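Griterbridge Applied Automation Support
Ticket 1355
Subject: Sorting task, simulated cell. Pick reliability below acceptance level
Product: Fitance task controller, two-arm configuration
Submitted by: Asabe Adeleke, Tirkberg Assembly Services
Assigned to: Robel Kahsay
Priority: Normal
Status: Closed, with one item carried forward

Customer statement

Tirkberg is evaluating whether a two-arm cell can take over the loading and sorting of small cylindrical parts, a job now done by hand at the end of each shift. Before any equipment is purchased, the task is being run in simulation. The acceptance level set by our operations group is 95 percent of parts picked and placed without intervention. The first full batch did not reach it. Of 259 attempted picks, 214 were completed. The remaining 45 ended in a missed grasp or a stop by the controller.

We request assistance in determining whether the shortfall is a matter of configuration or a limit of the system.

Asabe Adeleke

Initial response

The batch log and the scene file have been received. Please confirm the controller version, the finger opening used for the approach, and whether the two part colors are handled by one routine or by separate routines.

Robel Kahsay

Customer reply

Controller version is the current release. Finger opening is the default value. One routine handles both colors. The layout submitted with this ticket is the one used for the whole batch, and no changes were made to it between runs.

Support note 1

The scene file was loaded at Griterbridge without errors. Both arms initialize and report correct joint limits. Mounting positions agree with the configuration sheet. 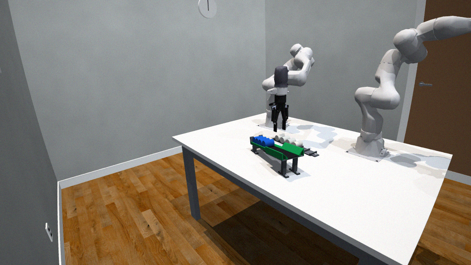 Figure 1. Simulated cell with both arms and the parts rack. Blue and white cylinders are side by side in the green trough.

The failed picks were then sorted by cause. Most involved a part with a neighbor touching it on at least one side. With the default opening, a finger comes down on the adjacent cylinder before it reaches the gap, and the controller stops the motion. A person doing this job pushes the next part aside without thinking about it. The standard pick routine has no such step.

A smaller group of failures took place while both arms were requesting the same space above the rack. The controller gave priority correctly, but the waiting arm exceeded its time limit and the pick was recorded as failed.

Robel Kahsay

Support note 2

The following changes were applied to a copy of the customer's project:

1. Approach opening reduced to the part diameter plus clearance.
2. Picks ordered from the open end of the row inward.
3. Wait limit in the shared zone extended from the default.
4. Grasp check enabled before lift.

A test of 76 picks was run with these settings. All but three were completed. The three failures had the same cause: the part rolled slightly after first contact and the grasp check rejected it. The arm did not try again, as retry is disabled in the customer's project.

Liam Fairclough of the Asfaw motion library group reviewed the logs and found no fault in the planner.

Robel Kahsay

Customer reply

The revised project was run at our site with similar results. Our supervisor, Obsa Gudeta, asks whether these figures may be used to plan staffing on the floor.

Asabe Adeleke

Support response

Griterbridge does not recommend using simulation results for staffing decisions. The simulated parts are uniform in size and finish, and the rack does not move. On a working floor, parts arrive with oil, burrs and mixed orientations, and an operator corrects for these conditions many times an hour. The present result supports a supervised trial on physical equipment. It does not support unattended operation.

Fasil Alemneh
Customer Support Manager

Resolution

Cause: approach opening too wide for adjacent parts; wait limit too short in the shared zone.
Action: revised project file delivered and accepted by the customer.
Carried forward: retry behavior after a rejected grasp, to be reviewed in October.
Closed: August 30, 2025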